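Las reglas de la celda, versión nueve

Por Gisela Medina
Un miércoles de junio, 7:40 de la mañana

La primera versión de nuestras normas para trabajar con brazos robóticos cabía en un pósit. Decía «no metas la mano» y estaba pegada al monitor. La segunda también cabía en un pósit, porque era la primera más la palabra «nunca», subrayada. Vamos por la novena, ocupa cuatro páginas y sospecho que sigue siendo peor que el pósit en un aspecto: el pósit lo leía todo el mundo.

Llevo en Plileo el tiempo suficiente para que me toque redactar estas cosas. Nos dedicamos a la manipulación con dos brazos, o sea, a conseguir que una pareja de máquinas haga despacio lo que un niño de tres años hace mientras mira a otro lado. Y como las celdas son pequeñas y los brazos también, cuesta que la gente se las tome en serio. Un robot de soldadura impone. Un brazo de mesa parece un flexo con ambiciones, y al flexo nadie le hace una evaluación de riesgos.

Yo se la hago. Con tabla y todo.

La regla que más discusiones ha traído es la 3: antes de habilitar los motores, quien va a operar lo dice en voz alta. «Habilito.» Una palabra. Ajith Menon, que vino de una planta de verdad, de las de valla amarilla y candado personal, lo hacía ya sin que se lo pidieran, y a los demás nos daba una vergüenza tremenda. Decirle «habilito» a una habitación en la que solo hay otra persona, y encima con auriculares, es como bendecir la mesa en una hamburguesería. Ahora lo hacemos todos. Emerson Rezende lo dice con voz de megafonía de aeropuerto, lo cual no está prohibido en la versión nueve, aunque lo he pensado.

La regla 4 es la de la velocidad. Toda tarea nueva arranca al límite bajo, que en nuestro controlador es 100 (milímetros por segundo), y no se sube a 300 hasta que ha salido limpia una sesión entera. Hubo quien propuso saltarse el paso cuando la tarea «se parece mucho» a otra ya validada. En mi experiencia, «se parece mucho» es la frase que se pronuncia justo antes de pedir piezas de recambio.

Luego está el asunto de pasar objetos de un brazo a otro, que tiene capítulo propio. La entrega entre pinzas es el momento más tonto y más delicado de toda la coreografía. Durante un rato los dos brazos tienen agarrada la misma cosa, y a efectos mecánicos son un solo bicho cerrado sobre sí mismo. Si uno decide moverse y el otro no se ha enterado, gana el que tenga más par y pierde el objeto. O la muñeca. O el presupuesto.

Nuestra norma dice: el que recibe cierra, el que recibe confirma, y solo entonces el que entrega abre. Ninguno de los dos se desplaza mientras ambos estén cerrados. Dicho así parece de párvulos, pero la versión seis no fijaba quién confirmaba, y tuvimos una tarde gloriosa en la que cada brazo esperaba educadamente a que soltara el otro. Como dos señores ante una puerta. Mohandas Ramasamy quiso dejarlos para ver quién cedía y hubo que recordarle que a las siete cerraban el edificio.

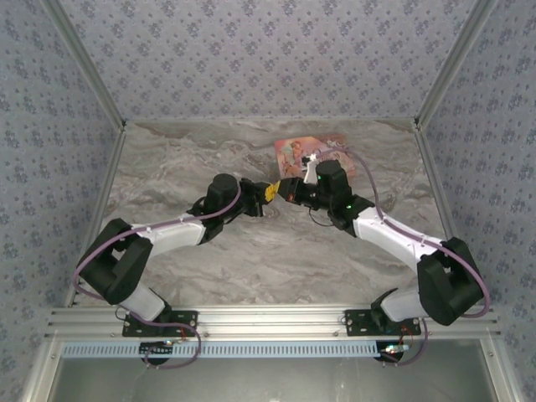

También hay un párrafo sobre la parada de emergencia durante la entrega, y es el que más veces he reescrito. El instinto le dice a una que, si pulsas la seta, todo se queda quieto y en paz. Depende. Si la parada corta la alimentación y los brazos no llevan freno, lo que hacen es caerse, con mucha dignidad, sobre lo que tengan debajo. Nuestra norma obliga a saber, antes de empezar, cuál de los dos comportamientos tiene la celda que vas a usar, y a escribirlo en la hoja. Saberlo de memoria no vale. He comprobado que dos personas pueden saber de memoria cosas opuestas con idéntica convicción.

Y después de una parada no se rearma desde la silla. Te levantas, miras, apartas lo que haya que apartar y entonces rearmas. Esto lo aprendí yo solita y no voy a contar cómo.

El capítulo de cables y mangueras lo escribí enfadada y se nota. Un brazo puede tener perfectamente acotado su espacio de trabajo y aun así llevar colgando un lazo de cable que no sabe nada de límites ni de software. Antes de cada sesión se recorre cada articulación de tope a tope, despacio, con los ojos puestos en el cable y no en la pinza. La pinza es hipnótica, lo admito. Todo el mundo mira la pinza. El cable mientras tanto se va enganchando en el codo con la paciencia de una hiedra.

Las bridas se revisan a las 400 horas. Las abrazaderas de los conectores, también. Anil Namboodiri preguntó de dónde salía ese 400 y le contesté que de la versión ocho. En la versión ocho salía de la siete. Cuando por fin llegué al fondo del pozo encontré una nota mía que decía «poner algo razonable». Así se fundan las tradiciones. De momento lo dejo, porque en las revisiones aparecen bridas flojas pero aún no rotas, y me parece un sitio decente donde plantar el número hasta que tengamos uno mejor.

Lo del orden en la mesa es la regla 11 y la incumple todo el mundo, empezando por mí. Dice que dentro del alcance de los brazos solo está lo que figura en la hoja de la tarea. Si una cosa forma parte del ejercicio, se apunta. Si no, fuera. Tiene menos que ver con la seguridad que con poder repetir mañana lo que has hecho hoy, y aun así me ha salvado un par de destornilladores y una taza de Kullora, regalo de proveedor, espantosa, por la que siento un cariño inexplicable.

Hace unos meses intentamos jubilar las cuatro páginas y adoptar el manual de Lurnent, con quienes compartimos un proyecto. Es un documento magnífico. Tiene control de cambios, tiene glosario, tiene un anexo con 3660 comprobaciones contando todas las combinaciones de celda, herramienta y turno, cifra que me dieron con un orgullo que no supe acompañar. Pregunté cuántas se hacían en un día normal. Me dijeron que las importantes. Pregunté cuáles eran las importantes y nos quedamos todos mirando el café.

No quiero ser injusta, que nosotros hemos copiado de allí dos cosas muy buenas. La primera, que cada regla lleve el nombre de quien la propuso, para que puedas ir a su mesa a quejarte. La segunda, que cada seis meses haya que borrar una. Borrar, no reescribir. En la última ronda cayó la que obligaba a llevar el pelo recogido «o equivalente». Nunca averiguamos qué era el equivalente. Antes de que me escriba alguien: el pelo recogido sigue, lo que se fue es el equivalente.

Sobre las normas de verdad, las que tienen número y se pagan, diré que hay que leerlas y que se leen mal. Están escritas para fabricantes e integradores, y una que tiene dos brazos atornillados a un perfil de aluminio se siente a ratos las dos cosas y a ratos ninguna. Lo que nos ha servido es usarlas como lista de preguntas. ¿Quién puede entrar? ¿Qué pasa si se va la luz? ¿Quién puede cambiar el límite de velocidad y cómo se enteran los demás? Esta última la contestamos fatal la primera vez. Podía cambiarlo cualquiera, y nos enterábamos por el ruido.

Ahora el límite va en un fichero que exige la firma de dos personas. Emerson firma con un emoji. He decidido elegir mis batallas.

La versión diez la tengo a medias. Falta el apartado de visitas, que se me atraganta porque las visitas siempre quieren tocar y suelen ser quienes pagan. El borrador actual dice «se ruega», Ajith ha escrito al margen «¿¿se ruega??» y así está la cosa desde el lunes.

Comentarios

tornillo_flojo
Lo de los dos señores ante la puerta nos pasó igual, pero en nuestro caso soltaron los dos a la vez. Era un huevo. Metimos la confirmación del receptor al día siguiente.

Mohandas R.
Que conste que habría cedido el izquierdo.

Marisa
¿Compartirías la hoja de tarea? En mi laboratorio la regla del orden en la mesa existe en forma de gritos y me gustaría pasarla a papel.

Gisela Medina
Marisa, te la mando en cuanto le quite los comentarios al margen, que algunos son míos y otros peores.

K. desde Kılıçarslan
Nosotros tenemos la revisión de bridas a las 300. ¿Motivo? Alguien puso algo razonable.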